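From: Ga-eun Jin
Date: Sunday, November 25, 2018
Subject: Re: [refinement-users] twinned data or just bad luck?

Sebastián Arancibia wrote:
> Hi all,
> We have a 2.9 Å dataset from the Belkadi crystals and the R-free
> refuses to go below 0.34. The intensity statistics look odd to me but
> I can't tell if it's twinning or if I merged things badly. Space group
> came out as P6 2 2 with 378 residues in the model so far. Would you
> drop the symmetry and start over, or keep pushing?
> Sebastián

Hi Sebastián,

Oh, I feel for you, I spent most of July on nearly the same thing! Before you rebuild anything, please go back to the unmerged data and look at the L-test again. We had a set that scaled beautifully in P6 2 2 (Ye-ji Wang even had it on a slide) and the L-test was sitting right where you'd expect for a nearly perfect twin. Reprocessed in P6 2, with two copies in the asymmetric unit, everything calmed down in an afternoon and the side chains in the second domain finally made sense.

One thing to watch – when you drop the symmetry, carry your free set over properly. If you pick a fresh random one, the reflections related by the twin law end up split between work and free, and your R-free will look lovely and mean nothing. We had 1,667 reflections in the free set and I had to redo the whole selection in thin shells. Kyung-tae Ahn has a little script for it, I'm sure he'd send it if you ask him nicely.

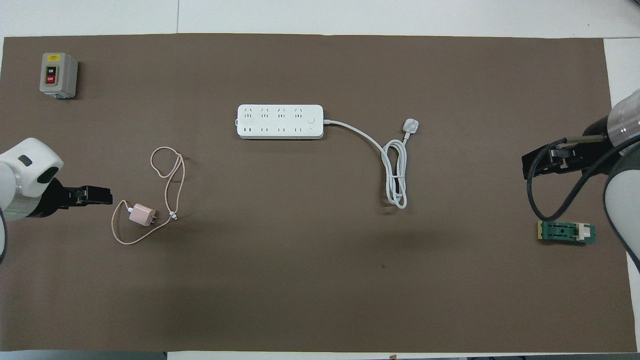 As for the NCS, I'd keep the restraints on fairly tight at first, at 2.9 Å you can't afford the extra freedom. Loosen them at the loops only where the map really tells you to. And don't compare the twinned R directly with the untwinned one, the twinned number comes out lower for free and it's so tempting to get excited about it.

How many crystals went into the merge, by the way? If it's more than one, try each of them alone, even if the completeness is horrible. Ours came from two different trays and only one of them was twinned, which I'd never have spotted from the merged file. Beryl Holroyd asked me about this at the Tirthorpe workshop and I gave her a terrible answer, so sorry Beryl, this is the better one!

If you can put the log from scaling somewhere I'm happy to have a look, probably Tuesday. Just the log please, my mailbox is still full of frames from the last person.

Ga-eun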